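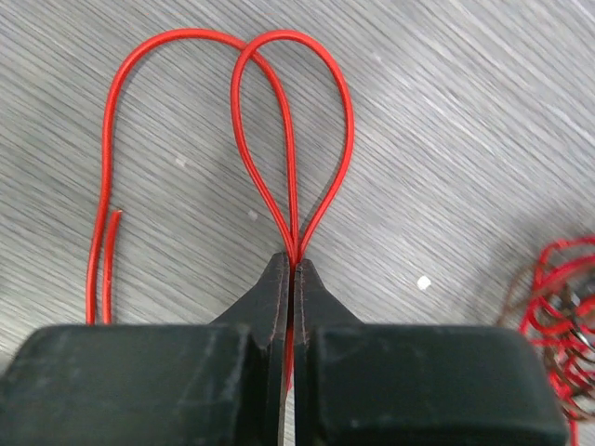

Red wire held at the fingertips, wrist camera view. Clikeo collection, gray table.

04/03/2024

The Clikeo project entered its second phase of data collection in January, and several readers of this blog have written to request an account of how the work is organized. I have been responsible for the wire handling portion since the project began. What follows is a personal record of that portion and should not be taken as a formal report, which will be issued separately by the Dumstead laboratory when the phase is complete.

The target for the present phase is 3000 accepted demonstrations. A demonstration is one complete attempt by an operator to carry out a named task with the arm, recorded from the moment the arm leaves its rest position until it returns there. Accepted means that a second person has watched the recording in full and found that it meets the written standard. Recordings that do not meet the standard are kept, but they are stored apart and do not count toward the target.

Wire was selected for this phase following a long discussion. The first phase concerned rigid objects, chiefly blocks and short tubes, and the learned policy performed well on those. A rigid object has a position and an orientation, and once both are known the grasp is largely settled. A length of insulated wire offers no such convenience. It bends when it is lifted, springs back when it is released, and crosses over itself in ways that are difficult to read from a single view. Two loops that meet at one grasp point, with one strand lying over the other, may look very much like a different arrangement altogether when seen from a few inches to the side. The system must be given many examples of this kind if it is to behave sensibly when it meets one.

The tasks assigned to the wire portion are as follows.

Separate a single length from a bundle and set it down clear of the rest.
Pinch a looped length where its strands come together, and lift.
Straighten a bent length against the table.

The second of these has taken the most time. Operators are asked to bring the strands together between the fingertips and not to catch them farther down between the jaws, where the grip is less certain and the camera sees little of what is being held. The fingertips on our gripper are narrow and the bodies behind them are large, so a loose end lying close to a finger can pass out of view behind it. When the instructions were first written this was treated as a fault, and such recordings were refused. The rule was withdrawn after 2 weeks. A policy trained only on recordings in which every end remains visible would be poorly prepared for ordinary use.

A word should be said on the matter of tidiness. Visitors sometimes remark that the work surface ought to be cleared completely before each recording. The standard does not require it. Small specks on the table are permitted, and a tangle of spare wire may remain at the side of the working area, provided that it does not touch the length being handled at the start. We do require that the spare wire be moved between sessions, so that the system does not come to expect it in one place. I was opposed to this arrangement when it was proposed and have since changed my mind. The policy trained on the cleared table during the first phase reached for shadows and stray scraps as soon as it was tried elsewhere.

Each session is conducted by two people. One operates the arm and the other resets the wire and keeps the log. The log entry gives the task, the color of the jacket, the starting arrangement in a few plain words, and the result. The starting arrangements proved hard to name consistently. One operator's "figure eight" was another's "double loop," and a third wrote "heart" for what appeared to be the same thing. Daneshvar, the labeling tool in use at Dumstead, now offers a short fixed list, with a free text line beneath it for anything the list does not cover. The free text line is used more often than its designers intended, and I find those entries the more useful of the two.

Failed grasps deserve particular attention. Where a strand slips and the operator recovers it within the same attempt, the recording is accepted and marked as a recovery. Where the operator abandons the attempt, it is stored with the refused material. Operators were at first reluctant to submit recoveries, believing that they reflected poorly on their skill. They have been assured in writing that this is not the case, and the number submitted has risen since that notice was circulated.

Training runs are carried out on Endura, our shared scheduling system, at the close of each collection block. The most recent policy separates a single length from a bundle with fair reliability when the bundle is small. It remains weak on crossed loops. In a typical failure it selects the upper strand alone, lifts it, and leaves the other behind, at which point the loop opens and the attempt is lost. More examples with the crossing placed at varied distances from the grasp point have been requested, and the next block is given over to these entirely.

The wrist camera will be kept in its present position for the remainder of the phase. A proposal to tilt it upward is under review, but any change would divide the collection into two parts that could not easily be combined, and the benefit has yet to be shown.

Requests for access to the sample recordings should be sent through the contact page. Please state the intended use and allow 3 weeks for a reply, as each request is read by the project office before it comes to me.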